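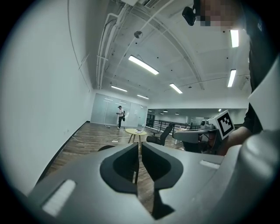

Notes to accompany the demonstration visit, Unit 4
Hand-held grippers and recorded manipulation

1. Purpose of the visit
The visit to the Drulstead site covers one topic from the unit: how a gripping task is recorded when a person does the moving. Read section 2 before you travel. The demonstration lasts 14 minutes and is given twice.

2. Terms
Gripper: the tool that holds the work. Those in the demonstration have two opposed fingers and are carried by hand.
Fiducial marker: a printed black and white pattern of known size. On these tools it is carried on a cube on top of the body. With a calibrated camera, software can work out from one view where the marker is and which way it is turned.
Pose: position and orientation together, six values in all.
Trajectory: a series of poses with a time against each.

3. Points for your notes
(a) The operator's tool has a small camera next to the marker cube. Note which way the lens faces and what the fingers could hide from it.
(b) The operator also wears a unit near the head. Consider how a view from there differs from one at the hand.
(c) Compare the two sides of the finger opening. Sketch the profile, open and closed.

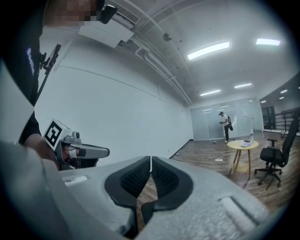

Tseng School of Engineering, Automation and Control Teaching Group

4. Marker visibility
A single flat marker is lost once it turns edge-on to the camera. A cube offers more than one face, so a pose can often still be found as the wrist rolls. Small errors in angle grow with distance from the marker to the fingertip. The Plollden worksheet, question 4, asks you to derive this for a rigid tool.

5. On the floor
Cables run across it. Step over them and leave the power strip alone.

6. Written work
One side of A4, with your sketch from 3(c). State every assumption made about camera calibration. Hand in at Flillonton, room 1819, before the end of March.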